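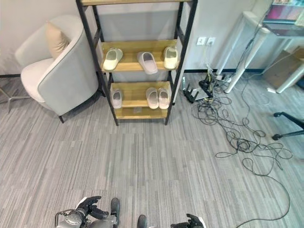 OK so I've been going back and forth all week on whether machines can do household chores yet, and I keep landing on slippers. Thread.

Everybody wants to talk about laundry and dishes. Fine. But pairing up slippers on a rack is such a good little chore because any four-year-old gets it and it's still miserable for a robot.

Think about what "tidy" means for a slipper. Two that match, side by side, toes the same way. Pale pink with pale pink is easy once they're already neighbors. A cream one at one end of a shelf and a cream one at the other end, with something else tipped over in between? Now you have to move the middle one first, and put it where, exactly?

And they're soft! A shoe has a heel you can grab. A slipper folds up, or tips, or rolls off your fingers. Hands with curling fingers are much nicer than the old two-jaw pinchers for this, but now you've got a bunch of fingers to plan for instead of a single squeeze.

Color is its own headache. Cream, pale pink, pinkish-grey. My own mother would hold those up to the window before she paired them.

Then you get the shelf above. Reaching into a gap between two shelves, your forearm has to come in nearly flat or you whack the board. People do this without thinking. I watched a demo reel from Selier where the arm backed out and came in again 2 times for one shoe, and I was rooting for it like it was the playoffs.

And that's before you get to the floor. Routers, power strips, a big nest of black cable on the carpet. I'd trip on that. Anything on wheels would be wearing it.

Tormod Kristiansen argued with me on this one. His take is you should just clear the floor first and quit whining. My take is that if I have to clean up before the robot cleans up, I've bought a very expensive guest.

To be fair to him, he has a point on shops. He helped set up the bins at Frandsen, and there everything has a spot and a label and the floor is bare. Same part, same bin, 1,000 picks in a shift – that stuff works today and it's kind of boring, which I mean as a compliment.

Homes just aren't like that. Somebody moves the armchair. Somebody buys new slippers.

So where am I? Vacuuming, yes. Picking one known thing off one known shelf, mostly yes, slowly. "Go straighten up the rack" with no other instructions – I'd say not yet, but a lot closer than I would have told you back in January.

If you've got one doing shoes at your place, tell me how long a single pair takes. Unedited speed please, no 4x clips!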